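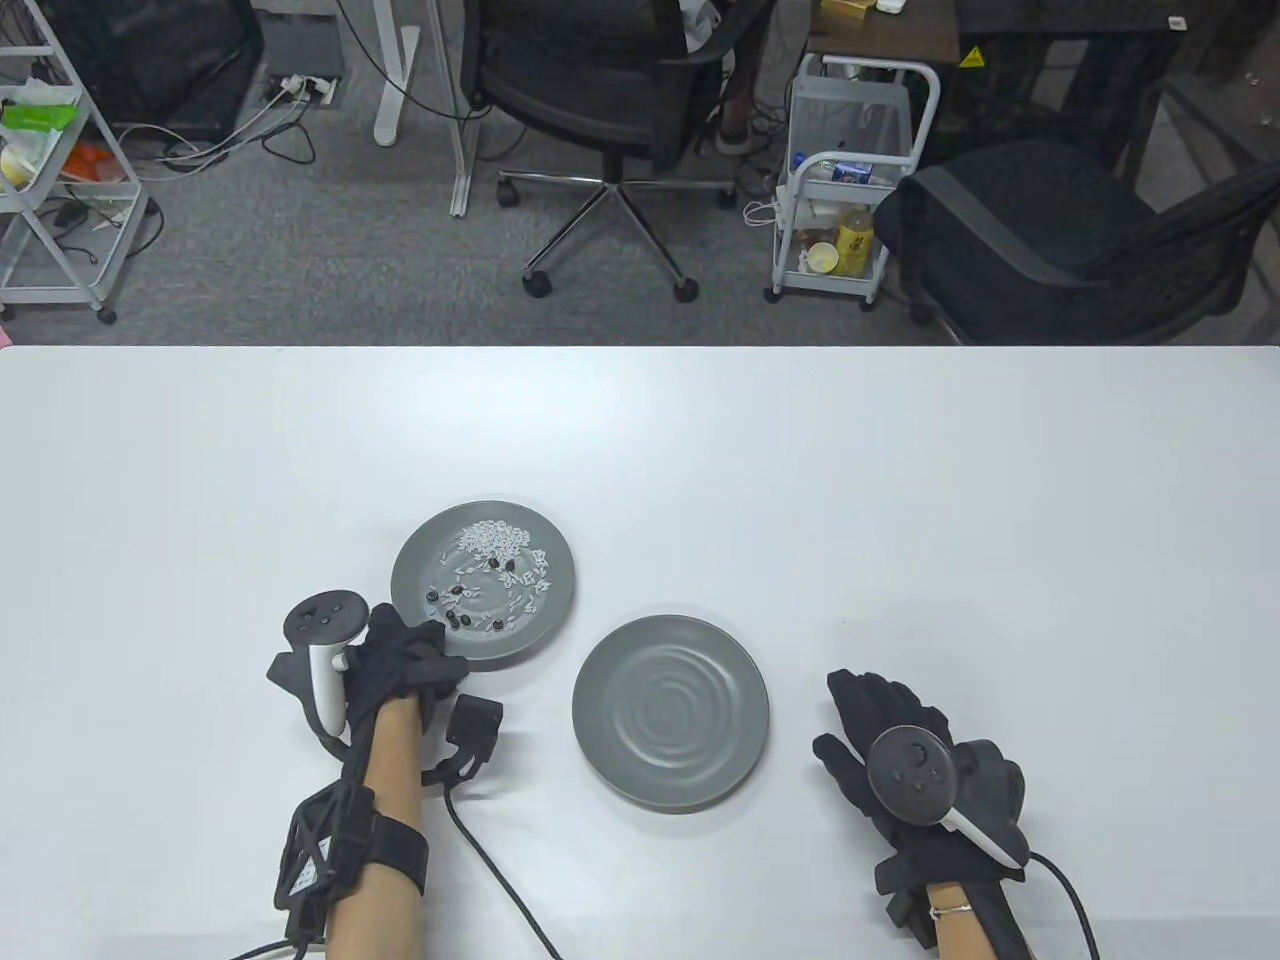 Speaker notes, Flestow workplace day, September 27, 2023
Talk: What the sorting taught us
Slot: 15 minutes, plus 5 for questions

OPENING (go slowly, let people find a seat)

Hello, and thank you for having me! I work on the automation side at Vaher, and I want to talk about a job that sounds tiny: getting beans out of rice. A plate with both on it, an empty plate next to it, and a person who shows the machine how it's done. I have been happily obsessed with this for months.

Ask the room: who here has trained a new starter? Hands up. Keep them up if you found out halfway through that you couldn't explain your own job. (Pause. Most hands stay up, they did at Gratden.)

PART ONE: THE JOB BEFORE

Our customer is the Zositz kitchen, which packs dry goods and ready meals. Picking over was done by hand, at a bench, for whole shifts. People were good at it and they were bored stiff by it, often both in the same hour. Sore necks, sore eyes, a radio everyone argued over.

When we first came in, the staff expected us to film them for a day and vanish. I would have expected the same. What we asked for was much more of their time than that. We wanted them to teach, and we wanted them to be paid at the trainer's rate while they did it. Say this bit clearly, people always ask about it afterwards.

PART TWO: TEACHING WITH YOUR HANDS

So you put the gloves on and you do the task, over and over, and your movements become the lesson. We recorded 289 runs in the first block. The first few are awful! Everyone goes stiff, like having your passport photo taken. Then somewhere along the way they forget about the kit and start working properly, and those are the runs you want.
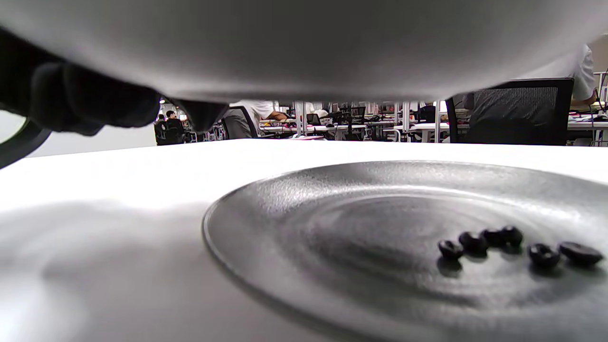
And the small things are where it gets lovely. How hard do you hold a dish? Do you tip it, or pick from it? Do you clear one side first or go for whatever is nearest? Two people at the same bench gave us two completely different answers, and each was quite sure theirs was the normal way. They had worked side by side for years and never talked about it. (Don't rush this. It's my favourite part of the talk.)

We kept both ways in. A machine that has only seen one tidy method gets stuck the moment a plate is in the wrong place.

PART THREE: WHAT CHANGED FOR PEOPLE

Be straight here. Some changes were good and some are still being argued over.

Good: shorter stretches at the picking bench, 76 minutes at most before you swap. A new role, bench trainer, with its own pay line. Staff can stop the machine and send a batch back without asking a supervisor.

Less good: the quiet. Several people told us they missed the company of the long bench. We hadn't thought about that at all, and the rota was redrawn in December so that pairs work together again.

Also less good: rest. Showing the same movement all morning is tiring in its own way, and we set the first sessions far too long. Own up to it.
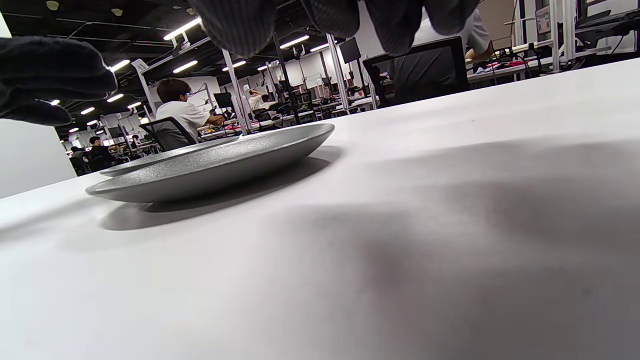

Teaching it made me slower for a week, was how Miriam put it at the review, and I'd want that week counted as work and not as me having a bad patch. She got a round of applause, and the target sheet now leaves training weeks out.

PART FOUR: IF YOU ARE STARTING ONE OF THESE

Talk to the night shift too. They do the job differently and they never get invited to the meeting.

Let people watch their own runs back. They spot mistakes we would have missed, and they enjoy it far more than you'd think.

Agree who owns the recordings before the first glove goes on. We did it in the second week and it should have been the first.

(If running late, skip to the pay slide. Do not skip the pay slide.)

QUESTIONS

Likely ones: job losses (give the Zositz answer in full, no posts cut, two people moved by choice), cost (send them to the Vaher table), can it do lentils (not yet, and I can't wait to try).

Leave the contact slide up while people file out.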